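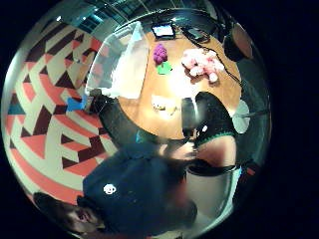
Toy tidying at the round table, hand-held gripper view

Can hand-held gripper recordings really replace teleoperation for training a tidying policy?

Posted by tallpaul_mk2
Tags: imitation-learning, data-collection, fisheye

I've been reading the Praltside write-up on table tidying and I'm hooked! They train a policy on soft toys and plastic bits without anyone driving a robot during collection. People walk up to a table with a hand-held gripper, pick things up, put them in a box, and the wide camera on the gripper logs it all. Then the policy goes onto an arm that was never in the room.

The set is 3,723 demonstrations. After training only on those, the arm put 103 objects away in the test runs, and the tables in the test weren't the ones used for recording. I would love to try a small version at home in December when I have time off, but I don't get two things. How does the policy cope with a picture that bent? And do I need anywhere near that many demonstrations if I only care about one table and 10 toys?

Wyn Gethin

Great paper to get hooked on. I spent most of last winter copying the Praltside recipe at a much smaller scale, so here goes.

The bent picture is fine. The network never needs straight lines, it needs the same bend every time. What you get in return is a huge amount of context: the table edge, the floor, the box and the toy can all be in view together, even with the gripper close to the table. I tried flattening my images first (a whole weekend of calibration!) and the policy got worse, probably from the stretching near the borders and the parts I had to crop away. Going back to the raw circle fixed it. Use the same lens on the arm as on the hand-held unit and mount it at the same distance from the fingers. I was a few millimeters off and the arm kept closing just short of the toy.

On how many: for one table and 10 toys I'd start with 3,000 short clips if you have friends and snacks, and far fewer if you don't mind it failing on odd poses. Variety counts for more than the total. Swap the toys around between clips, turn them over, move the box, let other people do some of the picking. Everybody grabs a plush toy differently and the policy seems to like that. 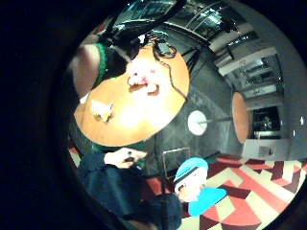 Does the lighting have to stay the same between recording and testing?

It can change quite a bit, provided it also changed while you were recording. My first batch was all done at 4 p.m. with the blinds down, and the arm was hopeless the next morning. I added a batch with the blinds open and another with just the desk lamp, retrained overnight, and the morning problem went away. Fix your exposure limits too, or pale toys turn into white blobs.

One more thing, check your timestamps. The gripper width and the video come from separate clocks in my build and they drift. The Branau sync script handles it nicely once you set the start offset by hand. Good luck, and please post your results!

billcombe_bench

Agree with most of that but 3,000 is a lot for one person. I got a usable policy out of much less by sticking to hard plastic pieces. Plush is harder because it squashes and the width reading doesn't tell you much.

Also look at the Cortés variant. It has a second camera above the table during collection, only for checking where the gripper was, and you throw that video out before training. It saved me from a bunch of bad tracks.

mossy_kettle

following, same question but for socks

tallpaul_mk2

Thank you both!! Ordering two identical lenses tonight. I'll leave the circle alone and begin with hard pieces, then add the plush ones once the clocks line up. Wyn, did you retrain from scratch with each new batch or carry on from the last checkpoint?

Wyn Gethin

From scratch each time. Carrying on was quicker, but it forgot the older toy positions.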